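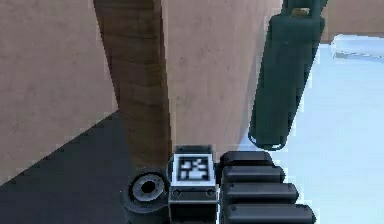

Ignacio Sarmiento asked, when the trial was first put to staff, whether the people who clean the rooms would have any say in what the machine was taught to do in them. The question was entered in the minutes and has shaped much of this review.

Druvex: room service simulation package
Reviewed for the Workplace Equipment Panel, Farnen Residences

Druvex is a software package in which a robot arm carries out household tasks in simulated rooms before any machine is brought on to the premises. Farnen Residences took it on a 12-week licence, with a view to deciding whether some of the lifting and putting away done by housekeeping staff could be passed to a machine. Six members of the housekeeping team were released from part of their normal duties to take part.

Setting up
Installation was straightforward and was completed in a morning. The rooms supplied are general in character. They may be altered, but the editing screen is slow and its menus assume a technical background. Staff relied on the supplier's help desk for the first three weeks, and replies were usually received by the next working day.

In use
The team carried out 700 runs over the licence period. Each run may be watched from more than one viewpoint, and a written note can be attached at any moment. This was the feature staff valued most. Experienced cleaners raised points which the panel had not considered, such as the order in which a room is normally worked and the need to leave a resident's belongings where they were found.

The quality of the picture is adequate for judging reach and position. Bedding is less well served. Fabric edges appear stepped, and small items are hard to identify, so that staff were sometimes unwilling to say whether an object should be moved or left alone.
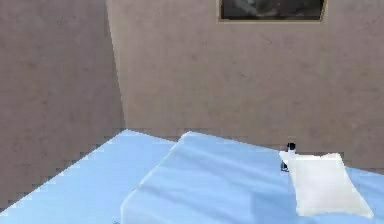
Notes attached to a run can be exported as a plain list, though the list cannot be sorted by task. The panel considers this a serious omission for any employer wishing to show staff how their comments have been used.

Effect on staff
Reviewing runs is seated, screen-based work, and two sessions in a shift were found to be tiring. The panel recommends that it be timetabled and paid as skilled work, and that it should not be added to an existing room quota. Several participants asked what would become of their hours if a machine were later bought. The package has no bearing on that decision, and managers should be ready to answer the question themselves before a licence is signed.

Comparison
The Escobar package, tried earlier, offers better editing but allows no comments from ordinary users.

Recommendation
Suitable for planning and consultation. Renewal is supported, subject to improved export of notes.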